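Budgeting for a first bread-packing arm: what am I missing?

Undstead
Posted 9/16/19

We run a small bakery supply shop and want one arm to put rolls into baskets for display orders. I have a quote for the arm and gripper from Stivis and nothing else on paper. The test setup is a white table, one roll and one brown wicker basket. The owner wants a single number before we sign. What else goes on the list, and how much should I hold back?
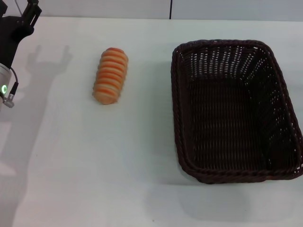 Terkudham

The arm is the easy part. We held back 35 percent of the arm price for everything around it and spent nearly all of it. Put these on your sheet:

Spare fingers. Get the price in the same quote. Ours took nine weeks when we ordered them later.

Baskets. Pick one model and buy extras now. An open weave like yours lets light through the sides, and the inside goes very dark toward the bottom. If you plan on using a wrist camera, ask for a trial with your own basket before you pay for it.

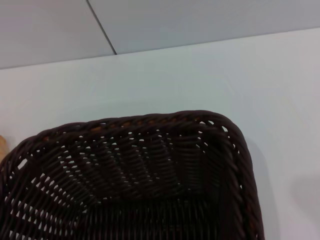

Lighting. Cheap next to the rest, but it still needs a line.

Training. Four days for two people was enough for us. Check whether travel is included -- ours was billed separately.

Ebrahimi

Agree with most of that. I would add the table and back panels. Plain gray or white is fine, but decide early whether you can live with joints. A dark line between two pale panels is a strong edge for a camera to pick up, and one wide panel costs more to ship. 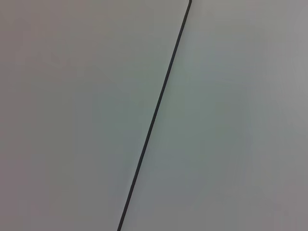
Also ask how long they will stock parts for that model. Ours are only promised through 2021, so I budget for a replacement gripper now. Don't know about the 35 percent, we never tracked it.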